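The Corkau thermal paste kit costs less than lunch and comes with 3 spatulas, which is 3 more than my patience required.
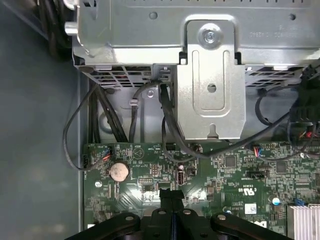 The paste itself spreads like cold peanut butter. Warm the tube in your pocket first. 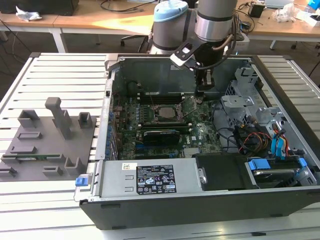 The wipes are the good part. Old paste comes off fast, even if you work as I do, with the tower on its side and the processor sitting in its socket.
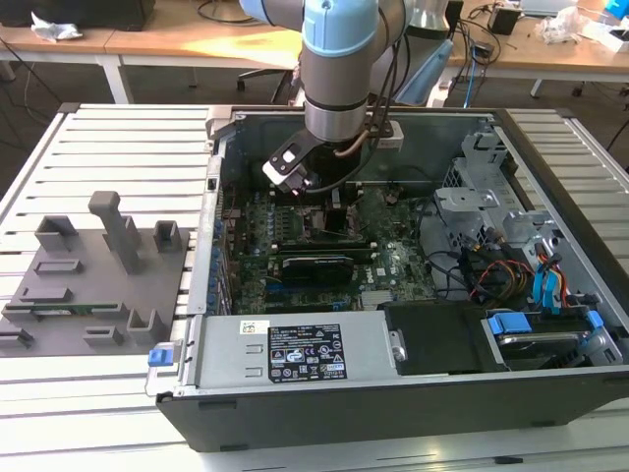 The leaflet is useless. It never mentions keeping goop out of the memory slots, and on a green Dell board like this one they run close to the socket. 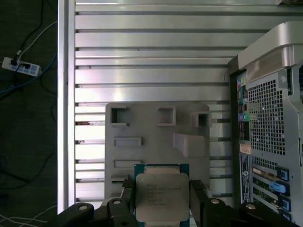

Four stars. The cap rolled under the fridge.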